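Floner grip fault

Print this article
E-mail this article

The Floner grip fault was a defect in the Floner, a hand-held gripper tool used to record table-setting and kitchen tasks for training robots. The tool told its recording software that its fingers were closed when they were not, and the software believed it. The fault went unnoticed for one full season of recording and spoiled 200 of the 300 sessions in the first Sivodden set, a fact the project's early newsletters managed not to mention. The cause was published in March 2023, along with a repair that cost less than the postage on the replacement parts.

Background

The Floner was designed at Okonkwo, a small workshop that had until then made camera mounts and a folding music stand of mixed reputation. It was meant to be cheap, light and easy to fix. A person holds one in each hand and does ordinary chores with them, and the tool logs how far apart its two fingers are while the chores are recorded. The logs are later used to teach a robot arm to do the same chores, or at least to make a sincere attempt.

Sivodden, the project that ordered the first batch, chose table setting as its main task. The reasoning in its plan was that plates and forks are easy to find and that everyone knows where they go. The plan then spends two pages on where they go.

The fault

The distance between the fingers was measured by a small magnet and a sensor inside the body of the tool. The magnet was held in its seat with a drop of glue. Under repeated squeezing the glue crept, the magnet turned a little, and the zero point moved with it. After a few hundred squeezes a tool could report a closed grip with a gap left between the fingers wide enough for a fork handle.

Nothing about this was visible to the person holding the tool. The fingers moved as they should, the fork went where it was told, and the tool itself seemed perfectly content. Only the numbers were wrong, and the numbers were what everyone had come for.
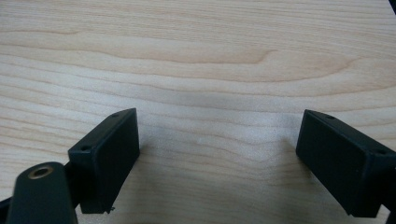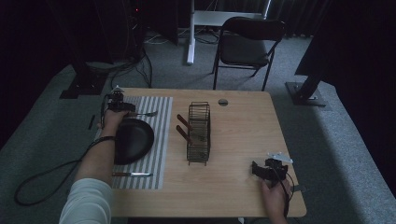 Hand-held gripper work at a wooden table.

Two habits made matters worse. The software reset its zero only at startup, and users had learned to leave the tools running through lunch, as startup was slow and played a chime. The software also smoothed its readings, a feature added to make the graphs look better. They did look better. They looked so good that a drifting zero showed up as a gentle slope, which one internal note praised as "nice and stable."

Discovery

The fault came to light in October, when the first robot arm trained on the set was asked to lay a table. It approached each fork with confidence, stopped with its fingers slightly open, and carried nothing at all to the correct spot. It then did the same with the knife. Placement was judged excellent.

Sivodden first blamed the arm, then the forks. A set of thicker forks was bought, and the arm's performance improved, which delayed the correct answer by several weeks. The matter was settled when a technician put a steel ruler between the fingers of a tool that claimed to be shut and found a gap of 5 millimeters.

Okonkwo replied that the tool had been tested to 2000 squeezes without trouble. This was true. The tests had been run in an unheated room in winter, where the glue stayed hard, and by a machine that squeezed far more politely than people do.

Safety

No one was hurt, but the fault was filed as a safety matter all the same. An arm that believes it is holding something when it isn't is mostly comic. The reverse case is less so. On two tools the magnet had turned the other way, and arms trained on their sessions kept closing after they had a full grip. One cracked a drinking glass and went on to place the pieces with care. Sivodden stopped all arm trials that used glass or china until the set had been checked, and put a limit on closing force that should probably have been there from the start.

Repair

The fix had three steps:

- a set screw to hold the magnet in place of the glue
- a zero check before every recording, with the fingers squeezed fully shut and then fully opened
- raw readings stored next to the smoothed ones

The startup chime was kept. A request to remove it is still listed as open.

Owners of older tools were sent the screw and a one-page guide. The first printing showed the screw going in from the wrong side, and several tools were repaired in this manner. They worked fine, and the second printing allows either.

Effect on the recordings

Of the spoiled sessions, many could be partly saved. Where a recording showed the fingers plainly meeting, the true zero could be worked out and the slope taken away – slow work, done by hand. The remainder are kept in a separate folder marked "do not train," which has been used for training at least once.

Later work

The Skana, Okonkwo's next gripper, has no magnet. It reads finger distance from printed markers filmed by its own camera, and its faults are of an entirely different kind – see Skana marker glare.

Print this article
E-mail this article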